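Roster Rules and Squad Building: Notes for Week 5

Reading time: 4 min
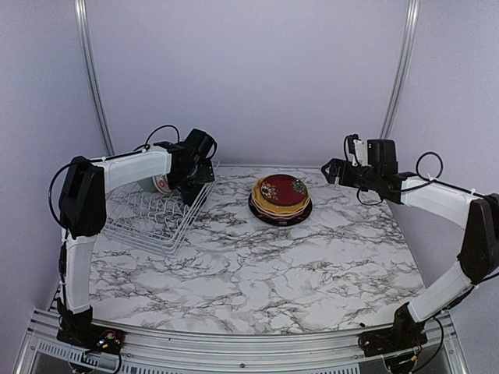 Department of Sport Management, Sandow College – Course 1102, Professional Team Operations

These notes cover the lecture on squad limits. Please read them before the seminar on Saturday, and bring your own copy of the league exercise.

1. What a squad limit is

A squad limit is a rule that says how many players a club can register for a competition. Almost every professional league has one, but the form is different from sport to sport. Some leagues give one number for the whole season. Others have a larger number for the training period and a smaller number when the real games begin.

In our course we use a model league with four clubs: Sandow, Cotlow, Eren and Laltow. All four play under the same limit, but they do not have the same money or the same youth program, and so they use their places in very different ways.

2. Reasons for the limit

The older explanation is competitive balance. If a rich club can register as many players as it wants, it can keep good players on the bench only to stop other clubs from having them. This is called hoarding. A limit makes hoarding more expensive, although it does not remove it.

The second explanation is cost. Each registered player brings salary, insurance, travel and medical care. When I teach this part, students often think only about salary. Please look again at the Cotlow budget sheet, where travel takes a bigger share than most of you expected last week.

3. Active list and reserve list

In the model league the active list is the group that can play on the game day. The reserve list has 12 places. A reserve player trains with the team and receives a weekly payment, but he can't play until the club moves him to the active list.

Another club may offer a contract to a reserve player. His own club then has until 4:00 p.m. on the next working day to move him up or lose him. Many mistakes in last year's homework came from this rule – students moved the player up but forgot to free a place for him first.

4. Positions and depth

A depth chart shows who plays first in each position and who comes after him. Coaches like depth where injuries are frequent. Managers like players who can cover two positions, because one place is then used twice.

Eren is the useful case. The club keeps three goalkeepers, and it has only one natural left-sided defender. Before the seminar, write down what you would change, and which player you would release to do it.

5. Injured players

An injured player may be moved to the injury list. He keeps his salary and doesn't count in the limit. He must stay there for at least four games, even if he recovers sooner. For a small injury it is sometimes cheaper to leave him on the active list and wait.

6. Homework

Choose one club, but not Eren. Write 400 words on how it should use its reserve list in the second half of the season. Use the terms from sections 3 and 5. The exercise is marked out of 80, and the table of player moves must be on a separate page.

Recent course items
Week 4: Contracts and Release Clauses
Week 3: The Draft and Its Alternatives
Week 2: Reading a Club Budget
Cotlow budget sheet (corrected)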